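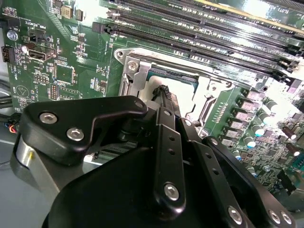 My mother's new phone arrived in June, and by supper it had stopped speaking to her watch. I drove over after work with my reading glasses and a lemon loaf, thinking I'd be home by eight.

The phone was a Tuteck and the watch was a Skumell, and according to the brochure they were made for each other. My mother had kept the brochure. She kept every brochure, in the drawer with the takeaway menus and the birthday candles, and she laid this one on the table between us like a marriage certificate.

"It says they find each other," she said.

"They will, Mum. Sometimes they're a bit shy."

I turned everything off and on again, and then I turned off the things I hadn't known were on, and somewhere in the middle of all that the phone wished her a good morning in Icelandic and asked whether she was Mrs Hafþórsson. She was delighted. She had never been taken for anyone else in her life – not once, in a town where the butcher had been calling her by name for almost six decades – and she wanted to know if Mrs Hafþórsson had any messages.

We cut the loaf. The watch buzzed on its saucer and told us she had climbed five flights of stairs, although the house had none, and my mother said well, it had been a long day.

I offered to take the lot back to the shop in Rikness in the morning and ask for something simpler. She thought about it while she wrapped the leftover slices in wax paper for me, pressing down the corners the way she always had.

"Leave it a night," she said. "I'd like to see how many stairs I do in my sleep."

She rang me at breakfast from the old phone in the hallway. It was eight flights, and she felt marvellous.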